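Does folding your clothes really save space?

Grown-ups say a lot of things about laundry. Fold it while it's warm. Never stuff it in a drawer. Roll your T-shirts and you'll fit in twice as many. Some of this is good advice and some of it is just repeated so often that people stopped checking. Let's check.

What is a fold, anyway?

Cloth is made of threads, and the threads can bend. When you drop a jumper on a table it lands in a heap, with lumps and hollows all through it. The hollows are full of air. Air weighs next to nothing but it takes up room, and a heap of clothes can have an awful lot of it inside.

Folding lays the cloth flat against itself, so most of that air gets pushed out. That part of the story is true. You can feel it if you press down on a heap with both hands and then press down on a folded pile. The heap sinks a long way. The pile hardly moves.

So is rolling better than folding?

This is where I start to doubt things. I have read that rolling "doubles your drawer". Doubles it? A T-shirt has the same amount of cloth in it whether it is rolled, folded or tied round your head. Once the air is out, there is nothing left to save.

Rolls are round, too, and round things leave gaps between them. Think of a box of oranges. A tight roll might beat a sloppy fold, but a neat fold might beat a sloppy roll. Be careful with any test where one side got more effort than the other.

Try it yourself

You need a shoebox, a ruler and 2 T-shirts of the same size.

Fold both shirts, put one on top of the other in the box and measure how high they come. Write it down. Now take them out, roll them both and measure again. Then do the whole thing a second time, and get somebody else to do the folding. Did you get the same answer? If you didn't, which one do you believe?

When I tried, my folded shirts won the first time and my rolled ones won the second. I would not bet my pocket money on either.

What about creases?

A crease is a bend that has stayed put. Cotton creases easily. Its tiny fibres can slip into a new position when they are damp or warm, and then they stay there as they dry and cool. An iron works the same way, only it persuades the fibres to lie flat.

People will tell you that leaving clothes in a heap ruins them. Ruins is a strong word. A crumpled shirt is still a shirt, and washing it or ironing it will get most of the creases out. Wet clothes are a different matter – leave those in a heap for a day or two and they can start to smell, because tiny living things like damp places.

Does the table matter?

More than you might expect. Folding on a bed is hard work, because the mattress is soft and dips wherever you lean. A flat, firm top lets you smooth the cloth right out to the edges. It helps to have bare table next to your heap as well, or you'll end up folding one thing on top of another.

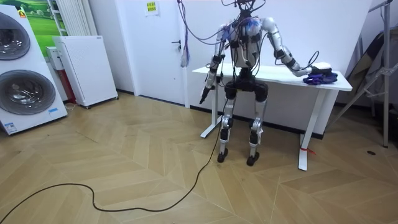
Purple fabric piled at one end of a white table. A heap like this one can hide plenty of air.

Is there a right way to fold?

No, although some people are very sure that there is. In thirds, in half, sleeves in, sleeves out: they all do the same job of getting the cloth flat. Pick the one you can manage without getting cross.

One last claim to test at home is that folding straight away is quicker than folding later. Ask someone to time you. Then leave the next lot until the evening and time that too. Make sure there are the same number of socks, or it isn't fair.

Written by Zoltán Medve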